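Grelstead Center Opens Uniform Wash Service to Youth Teams

The Grelstead Recreation Center will begin collecting and laundering uniforms for its youth basketball teams in July, the center announced. The service replaces the current arrangement, under which each family takes a jersey home after a game and returns it before the next.

The center owns 189 jerseys. According to its annual equipment report, it spent $1,470 last season on replacements for items that were lost, faded or returned too late to be used. The new service has a first-year budget of $3,000, covering detergent, machine upkeep and a part-time laundry attendant.

Players will leave their uniforms in the team lounge after each game. Jerseys should be turned right side out and placed in the laundry basket, and should not be left on the sofa or the floor. Baskets will be emptied at 8 p.m. 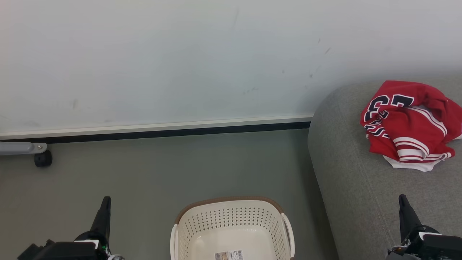

Liv Strand welcomed the change but asked that families be allowed to opt out, noting that some children need a fragrance-free detergent. She also asked whether a jersey left behind by mistake would be washed or held at the front desk.

The center replied that unscented detergent will be used for all loads and that any jersey found in the lounge at closing time will be added to the wash. Families who prefer to launder at home may sign a form at the front desk.

Clean uniforms will be sorted by number and may be picked up from 3 p.m. on game days. Personal items such as socks, towels and warm-up clothing will not be accepted.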